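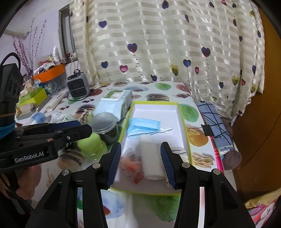
阅读时间:4分钟

一只浅浅的托盘,能让一张堆满零碎的桌子变成什么样?Onus生活馆五月推出的“一盘归位”桌面整理活动,给了Bemel小区的居民一个特别好上手的答案!活动开放报名后,22个名额很快就满了,生活馆已经决定六月加开,地点还是在Grarkska街的老馆一楼,靠窗的那间大屋。

这次整理的对象,全是家里最不起眼的小东西:口罩、湿巾、小罐子、皱成一团的布、拆了包装还没用完的零碎。它们不占多少地方,单独拿出来哪一样都不碍事,可是凑到一张餐桌上,吃饭的时候就得先推到一边,吃完了又慢慢挪回来。不少来参加的居民都说,家里的柜子其实收拾得挺好,偏偏就是这张桌子,早上刚清干净,晚上又满了。

活动用的办法简单得让人高兴:给桌上的小东西一只托盘,白底,边沿是亮亮的青柠黄,放在哪儿都一眼能看见。浅蓝色的口罩折好了躺在盘子中间,湿巾是蓝白相间的软包装,翻盖朝上靠在盘边,旁边还有深色的圆罐,盖子是半透明的灰色。桌布也很有生活气息,白底,亮面,印着各种食物图案,让人觉得就是在自家餐厅里动手,随时可以坐下来吃饭。

负责设计流程的生活馆工作人员介绍,最初的方案比现在复杂得多,有标签,有分隔板,还有一张颜色对照表。内部试了一回,光是写标签就用掉了半个上午,桌子倒没怎么动。后来大家把标签全拿掉,分隔板也不要了,只留下托盘,再配一张写着几句话的小纸条。试下来果然顺手多了!

整场活动时长2小时,分成前后两段。前半段只做一件事,把桌上的东西分成“今天会用”和“今天不用”。今天会用的进托盘,今天不用的先放到旁边的椅子上。听起来很轻松,做起来却常常要停下来想一想。湿巾当然是天天用,可是同时开着的好几包呢?口罩出门要戴,那么放在餐桌上合适,还是放在门口合适?有一位住在Sibiya楼的居民拿着一只小罐子想了好一会儿,最后把它放到了椅子上,过了几分钟又笑着拿了回来。

后半段开始摆盘,这也是全场最热闹的时候。生活馆的建议是高的靠后,矮的靠前,软的东西折起来再放,圆的东西尽量贴着边,免得一端盘子就满盘滚。口罩的耳绳最容易跟别的东西缠在一起,拿一样带出来三样(相信很多人都有这个经历),所以现场专门花了点时间练习怎么把耳绳收好。有人习惯绕一圈塞到里面,有人喜欢松松打个结,两种都可以,拿的时候顺手就行。

湿巾的放法也引出了一番讨论。横着放省高度,竖着靠省地方,而翻盖朝哪一边,居然每家都有自己的讲究。喜欢做饭的居民主张翻盖一定要朝着灶台那一侧,手上沾了东西,单手就能掀开;家里有小孩的则希望放得远一点,孩子一高兴,能把整包都抽出来。工作人员没有给标准答案,只提醒大家,每次用完都把盖子按紧。

那些看上去什么用都没有的零碎,反而让大家聊得最多。一块小布,一只小玩意儿,说不清从哪里来的,丢了又舍不得。活动给它们留了一个很温柔的去处:放进一只小碗里,碗满了再处理。这个小碗被大家叫作“再说碗”,名字一出来全场都乐了,当天就有人表示回家要找一只旧汤碗专门干这个。

来参加的居民里,既有刚搬进Bemel小区的年轻夫妻,也有在这里住了很多年的老邻居。年轻夫妻家的餐桌同时也是书桌,吃饭、写东西、收快递都在上面,最大的愿望是吃晚饭前能在一分钟里把桌面腾出来。回家试过之后,他们给生活馆发来了好消息:整只托盘一端,放到旁边的矮柜上,桌子就空了,饭后再端回来,想用的东西都还在原来的位置。

老邻居们关心的则是另外一件事,找东西。一位阿姨说,家里的剪刀、药膏、老花镜都有固定地方,唯独桌上这些天天用的小东西没有,越是常用越是找不着。她给自己家准备了两只托盘,一只放餐桌,一只放床头,还特意挑了边沿颜色鲜艳的,夜里开一盏小灯也看得清楚。旁边几位听了,马上跟着记下来。

托盘为什么选浅的?这也是现场问得最多的问题。生活馆试过深的收纳筐,装得多,看着也整齐,可是用不了几天,下面的东西就再也没见过天日。浅盘装不下太多,一旦东西开始往上摞,眼睛立刻就能发现,该清一清了。有居民把它比作冰箱里最上面那一层,大家听了都点头。

桌布也值得说上几句。亮面的桌布好擦,洒了汤水,一块抹布过去就干净,不过托盘放在上面有时候会滑。现场的小窍门是在盘底垫一小块防滑垫,厨房里用来垫砧板的那种就很好,剪下一角就够用。图案热闹的桌布上面,小东西特别容易“隐身”,浅色的瓶盖、小包装放下去,转眼就找不到了,换成白色的盘底,一下子就显出来。这个发现让不少人当场决定,家里那块花桌布可以继续用下去,真是皆大欢喜!

活动费用方面,居民只需要自带想整理的小东西,托盘由生活馆借用,带回家试一个星期,觉得合适再自己去添置。家里本来就有浅盘、茶盘甚至烤盘的,也完全可以拿来用,颜色和大小都没有要求。工作人员反复跟大家说,先用家里有的,别为了整理又买回来一堆收纳用品。

为了方便来不了现场的居民,生活馆还把那张小纸条加印了1000份,放在Grarkska街老馆门口的架子上,路过的人可以随手取一张。纸条只有巴掌大,正面写着摆盘的顺序,背面留了一大块空白,可以写自家桌上“今天会用”的东西。有居民把它贴在冰箱门上,也有人干脆压在托盘底下。Sibiya楼的公告栏旁边也放了一叠,取完会再补。

纸条上的内容,这里也完整登出来,想在家试试的读者可以直接照着做:

先把桌上所有的小东西移开,擦一遍桌子。
今天会用的放进托盘,今天不用的放到椅子上。
高的靠后,矮的靠前,圆的贴边。
口罩折好,耳绳收拢。
湿巾盖子按紧。
拿不定主意的,进“再说碗”。
睡觉之前看一眼托盘,多出来的送回原处。

最后这一步,是参加过活动的居民后来补上去的。起初的纸条里没有它,几位居民回家用了几天,发现盘子里总会悄悄多出点什么,收据、笔帽、半包糖,于是养成了睡前看一眼的习惯,几十秒就能做完。生活馆很喜欢这个主意,加印的时候就写了进去。

六月的加开场会增加一个大家呼声很高的新内容,叫作“出门盘”。做法跟餐桌上的差不多,只是把托盘搬到门口,放口罩、湿巾、钥匙这些出门要带的东西。已经有居民提前在家里摆起来了,反馈说早上出门快了不少,再也不用走到电梯口又折回去拿口罩。生活馆正在收集各家的摆法,打算挑一些在活动上跟大家分享。

带孩子来的家庭也不用担心,加开场会在屋子另一头摆一张矮桌,让孩子整理自己的小玩具和画笔,用的是小一号的托盘。上一场就有小朋友跟着大人一起摆,摆得非常认真,还坚持把一只小玩意儿放在盘子正中央,说它要看着大家。家长后来说,这只盘子在家里一直没乱过。

场地方面有个小变化需要留意。一楼大屋上午光线很好,但桌子靠窗的一侧会晒,湿巾和膏状的东西最好别在那边放太久,加开场会把桌子往里挪一些。屋里有洗手池,整理完可以洗个手再喝杯茶,茶水由生活馆准备,杯子请自己带。

加开场上午九点半开门,十点开始。报名可以到Grarkska街老馆前台登记,也可以在Bemel小区的居民群里留言,写明几个人来、有没有孩子同行就可以了。上一场没有排上的居民会优先安排。借走托盘的家庭,请在六月活动之前归还,还想接着用的,在前台说一声,续借一个星期就好。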